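Print this article | E-mail to a friend

Teaching a machine to do the washing

15 October 2019

Orla Buckley spends most of her working day loading and unloading a washing machine. She does it by holding a pair of handles, and a robot arm a few feet away copies what her hands do. When a run is finished she presses a pedal to save it, puts everything back and begins again.

Buckley leads data collection at Jerncombe, a small firm which is trying to get robot arms to do household jobs. Her team is there to supply the examples.

"People ask me when I write the program," she says. "I don't write any of it. I show the arm the job, and the showing gets recorded. Somebody else trains the model on what we've recorded."

She came to the work from a hospital laundry, where she was a shift supervisor. Jerncombe took her on in August last year to help plan the tasks, and she moved to running the sessions when it became clear that she was quicker on the handles than the engineers. "They think about the arm. I think about the towel," she says.

The washing job is called Plorine inside the company. It is split into short pieces: open the door, take something from the basket, put it in the drum, close the door. Each piece is recorded separately. The target for the current round is 1000 good runs, and when we spoke the team had 900.

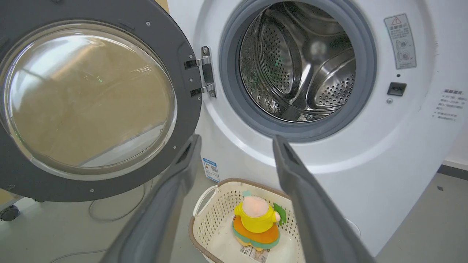 Buckley says the number matters less than the spread. "If I put the basket in the same spot every time, the arm learns that spot. Then you move the basket a hand's width and it closes on air. We had that with the first set. It looked very good until the cleaner had been in."

That first set came to 218 runs and has been thrown away. Since then there has been a sheet on the wall saying what has to change between runs. The basket moves, the lights go up or down, and the item is swapped. Soft toys are on the list as well as clothes, as they keep their shape and are easier for a new operator to begin with. Socks come last.

Some of the runs that are kept are not tidy. If the fingers slip and the operator recovers, Buckley wants it saved. "A model that has only seen perfect runs has no idea what to do after a mistake. I tell new starters to carry on if they drop something. Pick it up again, at normal speed."

What she doesn't want is hesitation. An operator who stops to think for a few seconds leaves that pause in the recording, and the arm may later stop in the same place. Each operator works for no more than 2 hours before changing over with a colleague. Tired people pause more, she says, and they also start to knock the door.

The arm sees the job through a small camera at the wrist, and the operators are asked to work from its picture on a screen whenever they can. "If I look over at the machine, I'm using something the arm hasn't got," Buckley says. "I can see round the side of the door. It can't. So the example is a bit of a cheat."

The recordings are checked by a second person and go to Niroslow, the company that does the training. A new model comes back and is tried on the same machine. Buckley would not give a success rate for the latest one. She did say that placing things in the drum is going better than closing the door.

After the washing is done the team will move on to folding, using a table lent by McGrath, the furniture maker. She is not looking forward to it. "A shirt is never in the same state twice. I folded for years and I couldn't tell you how I do it. I suppose I'll have to find out."

Print this article | E-mail to a friend

Comments (3)

dennis_w
Interesting read. Do they record left-handed people separately? My daughter loads ours completely differently to me.

Pam H
I'd settle for one that empties the pockets first.

toolbench
The bit about looking round the door is a good point. We had the same trouble training crane operators to work from a monitor, they will all lean over if you let them.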